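How to Clean the Dust Out of a Desktop PC

Your computer has been getting louder since spring. You have dealt with this by turning up the music. Sooner or later, though, the fans win, and you will have to open the thing and look at what has been living in there.

Before you start

Shut the computer down properly, switch off the power supply at the back and pull the cord. Then hold the power button in for a few seconds to drain what's left. Unplug everything else too, and take a photo of the back first if you don't trust your memory. I trusted mine once and spent an evening with no sound.

You will need a Phillips screwdriver, a can of compressed air, a soft paintbrush that has never met paint, and a saucer for the screws. A vacuum cleaner is not on the list. It builds up static, and it eats screws.

Opening up

Take the case outside if the weather allows. My neighbor Nadine Hattar did hers on a cream rug in December and now owns a gray one. Undo the screws holding the side panel, slide the panel back and lift it off. Lay the tower down with the open side up, so that anything you drop stays where you can find it.
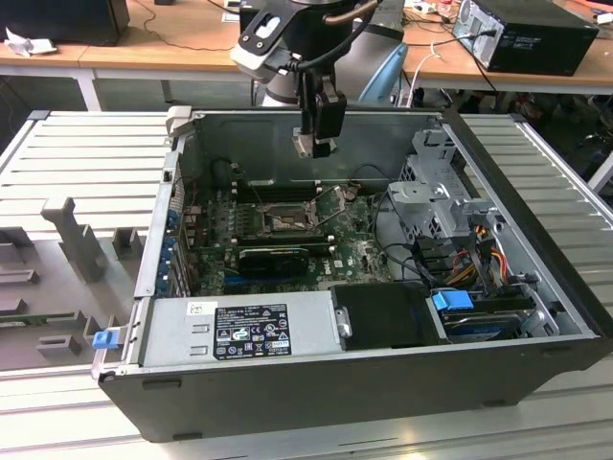 Tower on its side, panel off. The wires run through the drive cage on the right.

Touch bare metal on the case before you touch anything else, and do it again whenever you've wandered off for coffee.

Blowing it out

Hold each fan still with a finger before you aim air at it. A fan spinning freely under a blast of air sounds terrific and is bad for the bearings. Use short bursts, keep the can upright, and work from the top of the case down. Tip it and you'll spray freezing liquid on your motherboard, which it did not ask for.

Brush whatever clings to the fan blades and the heatsink fins. Leave the processor cooler in place unless you have fresh thermal paste in the house – and be sure, because the tube in the drawer has usually turned to chalk.

Dust filters, if your case has them, can be rinsed under the tap. Let them dry overnight before they go back in.

Closing up

Check that no cable is resting against a fan, put the panel back and plug everything in. If it won't start, look at the switch on the power supply before you call anyone. Then count the screws in the saucer. Two left over means the panel comes off again.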